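Perguntas que me fazem sobre escorredores de loiça

Desde que escrevi sobre a arrumação da cozinha, recebo sempre as mesmas dúvidas, por isso juntei-as todas nesta página. Vou acrescentando quando aparecem novas!

Arame ou plástico?
Eu sou do arame, sem hesitar. O de plástico que tive antes ganhava aquele limo nos cantos (um horror de esfregar) e acabou no lixo em agosto. O meu atual é da Skovton e custou mais do que queria pagar, mas passo-lhe um pano e fica a brilhar.

Posso encher as ranhuras todas?
Poder, podes. Com pratos rasos corre bem, com pratos de sopa eu salto uma ranhura, senão ficam encostados e a água não escorre. E ponho-os todos virados para o mesmo lado, que assim inclinam por igual.

Os pratos têm de ser do mesmo conjunto?
Claro que não! Adoro misturar: azuis de vários tons, um creme, um verde-água. Compro avulso e, quando se parte um, não fico a chorar pelo serviço.
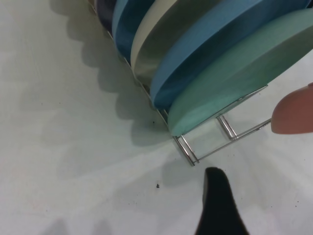
A Ita Ní Chonaill discorda de mim e escreveu a dizer que prefere tudo branco, porque numa prateleira pequena as cores todas juntas lhe cansam a vista. Também seca os pratos à mão e guarda logo o escorredor. Está no seu direito, mas eu cá não tenho paciência para o pano.

Como se tiram as manchas de calcário do metal?
Vinagre branco e água morna, uns minutos, e depois enxaguar muito bem. Nada de palha de aço, que risca!

Que medida devo comprar?
Mede a bancada antes, por favor. Eu tinha 52 cm livres e ia trazendo para casa um de 60, toda contente.

E os copos, onde ficam?
Num pano dobrado, ao lado. No meio dos pratos já parti dois.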